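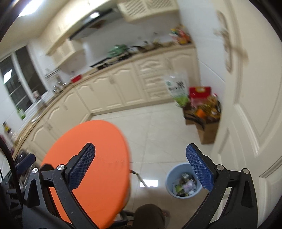

Rallying > Club and Regional Events

Thread: Quintela Stages dropped from the regional calendar?

tarmac_terry
4 February 2019
Has anyone else seen the draft calendar? Quintela Stages has gone from the October slot and there's a "Sorkar Forest Rally" sitting in its place. Same weekend, same county, different organisers. I've done Quintela 14 times, finished nine, and would have liked to hear it from somebody before reading it in a PDF.

notes_and_queries
It's a draft. Last year's draft had us on a stage that had been a reservoir since the seventies.

Pacenote Pam
Not a mistake this time. The landowner at the north end wouldn't sign again after the business with the gates, and without that side you lose the long stage. Take that out and you've got 74 stage kilometres on paper and rather less once the farmer by the ford has had his say.

tarmac_terry
So run 74. I've paid more for less.

gravelrash
Unpopular view, but good. Quintela has been living on its reputation for years. Entry fee up every time, service park in a bog, results on a sheet of A4 taped inside a van window. Sorkar want to run proper forest miles with live timing. I'd rather drive that than queue for a tow out of the car park again.

tarmac_terry
The bog is part of the event.

gravelrash
The bog is the only part of the event that's never been cancelled.

Hairpin Left
Live timing by who? If it's Tromitel again, I have memories. We were leading the class by two minutes at one point on the Jorau, according to the website. We were in a ditch at the time. My mum rang to say well done.

notes_and_queries
Tromitel, yes. It's in the draft regs, page four. Also on page four: the entry is capped at 126 cars and there's no historic class.

Pacenote Pam
No historic class? That's a third of the people who turn up at Quintela.

gravelrash
And two thirds of the oil.

zeyu_q
I'm one of the people helping set up Sorkar so I'll put my real name to this, Zeyu Qian. A few things. We didn't push anybody off the calendar. The date was offered to us after Quintela missed the deadline for confirming it. The historic class is out for the first year only, as we don't have enough marshals to keep the stages open that long. If you'd like to see it back, come and marshal.

tarmac_terry
Fair play for posting. What's the entry fee?

zeyu_q
Not settled.

tarmac_terry
That sounds expensive.

Hairpin Left
Quintela was 190 last time and you got a bacon roll with it. Just so Sorkar know what they're up against.

Pacenote Pam
Half a bacon roll if you were seeded below sixty.

notes_and_queries
Has anyone asked Lucinda Abernathy? She was clerk of the course for most of Terry's fourteen and I'd be surprised if she let a deadline slide without a reason.

Pacenote Pam
Spoke to her last night. She says the form went in on time and she has the email. She also says she'd be happy with a spring date and would like everybody to stop ringing her during dinner.

gravelrash
Spring. In that service park.

tarmac_terry
I'll bring planks.

zeyu_q
If she's got the email, could she send it to the regional secretary? We'd sooner not run under a cloud. No objection from us to both events being on.

Hairpin Left
Both on means two entry fees. I have a gearbox to think of.

notes_and_queries
You've been thinking of that gearbox since I joined this forum.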